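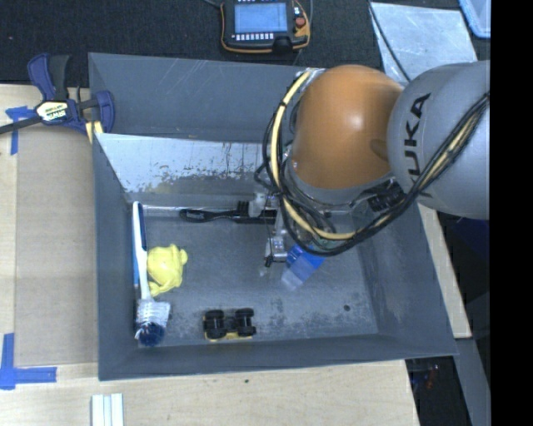

Gadthorpe Odds and Ends: read me first

Welcome, and thank you for taking an interest in our little collection of household bits and pieces. It began in November as a shelf of things people had left behind in the Fustov building, and it has grown rather more than any of us expected. There are now 2,278 entries in the list, covering brushes, bottles, pegs, sponges, jar lids and a good many things that we still argue over.

What is in the folder

items.csv has one row per object, with its everyday name, its main colour and whatever we know of where it came from. notes.txt is longer and chattier, and mostly the work of Tove Hauksdóttir, who has strong views on brushes. The mixed folder covers groups of things tipped into a bin together, up to 50 at a time.

How we name things

We use the word you would shout across a kitchen. A brush is a brush, whether it is meant for bottles, boots or the sink, and the handle and bristles get separate colours if they differ. See-through things are awkward (Sorin Pîrvu and I went back and forth over these for ages), so we put "clear" first and then any tint, as in "clear, blue".

Known gaps

Cutlery is thin on the ground. The first 1,000 rows were typed up before we settled on spellings, so you will find both "grey" and "gray" in there, and a few lids listed as saucers. Kaj Thoroddsen is working through them.

Corrections are very welcome. Please give the row number and send them to Heiðrún Laxdal at the Gadthorpe desk.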